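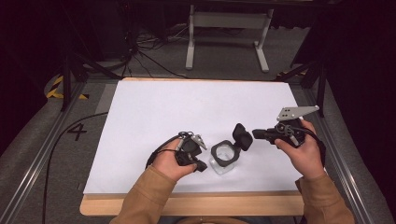

The shop on the lower end of Hillden sells salt, vinegar, dried beans and pickled vegetables, and its owner has been making the pickles herself since before she had anywhere to sell them. She asked that her name be left out. The shop is called Wasilewska, after her grandmother's family, and she says people already assume it is hers.

We talked in the back room in January, in the slow part of the afternoon. She kept working for most of it, trimming the ends off turnips.

"I started with cucumbers because everybody does," she said. "They are the worst thing to start with. They go soft, you don't know why, and you give up. If someone asks me now, I tell them cabbage."

Her cabbage is cut thin, salted by weight and packed down hard until it sits under its own liquid. She uses 2 percent salt in winter and slightly more in August, when the back room gets warm. She weighs everything, including the water for brines, and has no patience for recipes that call for a spoonful.

"Whose spoon? Fine salt and coarse salt don't fill a spoon the same way. A scale costs less than the vegetables you're going to throw out."

The salt itself matters less to her than customers expect. She stocks a few expensive ones for the table, and will sell them to anyone who wants them, but her own batches are made with a plain coarse salt called Brilline that she buys by the sack. She tried gray sea salt for one season. The brine was cloudy from the first day, and she couldn't tell what was salt and what was fermentation.

The business grew slowly. For the first few years she sold at a market out of the back of a car, under an awning that leaked at one corner. She had no label, only a strip of tape with the name of the vegetable and the month. When she took the lease on the shop she had a label designed, disliked it, and went back to something close to the tape.

"The designer drew a cucumber with leaves on it. I said, I hardly sell cucumbers. He said people see a cucumber and they know it's pickles. He was probably right. I still didn't want it."

She had more trouble with the lids. A supplier called Tralus sent her 1000 of them in her second year in the shop, and she used a good part of the delivery before she noticed that brine was creeping out under the rims. She opened every jar from those batches and moved the contents to new ones. The beets lost their color in the process and she sold them cheaply to a restaurant for soup. Tralus replaced the lids without an argument, but she was short of stock through the holidays.

"I check a handful from each box now. I fill them with water, turn them upside down on newspaper and leave them overnight. It's boring."

I asked whether she had written any of this down. She wiped her hands and took a school notebook from the shelf over the sink. Every batch gets a number and a line: vegetable, weight, salt, where it stood, when she first tasted it. The most recent line was 1598, for carrots with caraway. Some of the lines have a second note in red. Most of those say "too early."

"That's my main fault. I open things too early. You open it, it's sour and crunchy and a bit raw, and you think, fine, it's ready. Leave it 4 weeks and it's something else. My grandmother had a cellar and a bad knee, so hers got left alone."

Her grandmother's recipes came to her by memory and are incomplete. There was a plum pickle with clove that she has tried to make several times and hasn't gotten right. Her aunt says there was mustard seed in it. Her mother says there was not. She has made it both ways and neither tastes the way she remembers, though she was small at the time and isn't sure how far to trust that.

She doesn't plan a second shop. A buyer for a grocery chain came by last spring and asked if she could supply 2 kinds in quantity, the beets and the sauerkraut. To keep for long enough on their shelves, the sauerkraut would have had to be heated. She considered it for a week and said no.

"It would have been decent money. But then I'm running a kitchen with staff, I'm on the phone, and someone else is cutting the cabbage. I like cutting the cabbage."

What she would like is a cooler back room. The building faces south and the wall behind the shelves holds heat well into the evening. She has asked the landlord about insulation and is waiting for an answer. In the meantime she does the long ferments between October and April, and sells mostly quick vinegar pickles in summer.

By then the turnips were done. She put them on the scale, wrote the weight in the notebook, and went out front to serve someone who wanted a pound of white beans.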